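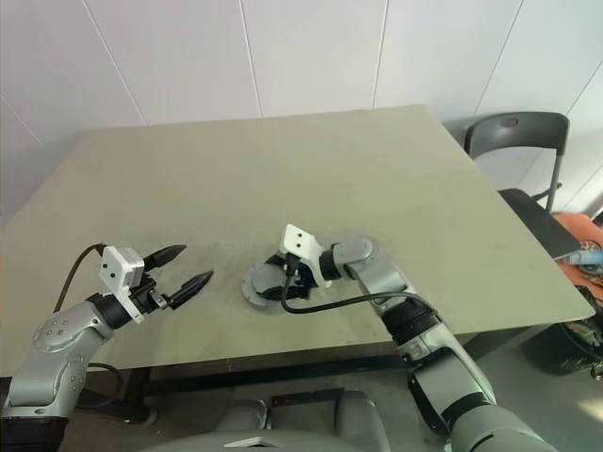 *The table top, smudges around the middle*

# Greyish smudges on a matte table top that come back after cleaning

**Liette Hiebert**

I look after the fittings in a small shared workshop and have a problem with the finish on one large table. The top is a matte olive-beige, smooth to the touch, supplied by Kowalchuk two years ago. I don't have the data sheet and the supplier's listing only says "matt, wipe clean".

The marks are faint and greyish. They show most when the light comes in low, and from straight overhead I can hardly find them. There is no raised edge and a fingernail doesn't catch on anything.

What I have tried so far:

- warm water and washing-up liquid, wiped with a cotton cloth
- a general kitchen spray (Zenik, the unscented one)
- white vinegar, diluted by half
- a dry microfibre cloth on its own

Each of these makes the area look better while it is damp. Once dry, the marks return in the same places, and after the kitchen spray they were slightly larger. I stopped using the spray in July and they have not grown much.

I have a melamine sponge in the cupboard but have not used it, as I have read mixed reports. Is this dirt, residue or wear, and is there a way of telling before I do something I can't undo?

---

**Lefteris Ververidis**

The fact that they vanish when damp doesn't settle it. A film of water fills the fine texture of a matte surface and hides residue and wear equally well. You need a test that separates the two.

Pick one mark near a corner of the affected area and put masking tape round a patch a hand's width across. Then:

1. Wipe the patch with plain deionised water on a clean white cloth. Dry at once with a second cloth. Look at it from a low angle.
2. If there is no change, wipe with isopropyl alcohol diluted to half strength. Use a damp cloth, never a wet one, and don't pour it on the table. Dry at once.
3. Look again, and look at the cloth as well. Grey on the cloth means something is coming off.

If the patch is now cleaner than the surface outside the tape, you have residue. Most sprays leave surfactant behind, and surfactant holds dust. That would fit with the marks growing while you were using one. Carry on over the whole top with the same dilution, changing the cloth face often, then rinse with plain water twice. The second rinse matters more than people expect. Half of these cases are rinsing faults.

If the patch looks exactly the same as before, the likely cause is burnishing. A matte finish scatters light from very small peaks, and rubbing flattens them. The flattened area reflects more evenly and reads as a grey or shiny patch depending on where you stand. It cannot be cleaned off. On a lacquered top it can sometimes be evened out with a very fine abrasive pad (3000 grit, wet, light pressure, whole surface), but on a laminate or a powder coat I would leave it alone.

Check what the top is made of before using alcohol. It is generally safe on laminate and cured powder coat. It can soften some lacquers and it will spoil shellac. Try it on the underside of the edge first if the finish carries round.

Don't use the melamine sponge. It is an abrasive, and on a matte surface it will give you a polished patch in the shape of your arm movement.

---

**Eftychia Athanasiadis**

We had this on a desk and used Asum polish, came up lovely. Buff it in circles.

---

**Hélène Simard**

I would avoid the polish suggested above. Anything with wax or silicone in it fills the texture and turns a matte surface into a patchy satin one, and then you have to strip it before you can test anything.

I agree with the masked patch. Two additions.

Vinegar can leave its own marks if it was not rinsed, particularly in a hard water area. It reacts with the limescale from earlier wipes and the result dries back as a dull bloom. If step 1 improves the patch even slightly, repeat it several times before moving on to alcohol.

Also look at what touches the table. Rubber feet and cable sleeving can transfer plasticiser, and that gives a grey shadow with no texture, as you describe. It normally needs the alcohol, and sometimes it has gone into the surface and stays. A sheet of plain card under anything with rubber feet will stop new ones forming.

---

**Liette Hiebert**

Thanks. Did the taped patch this morning. Water alone did very little. The alcohol brought grey off on the cloth and the patch is plainly lighter than the area next to it, so I am treating it as residue. The finish carries under the edge and showed no reaction there. I'll do the rest in sections and rinse twice.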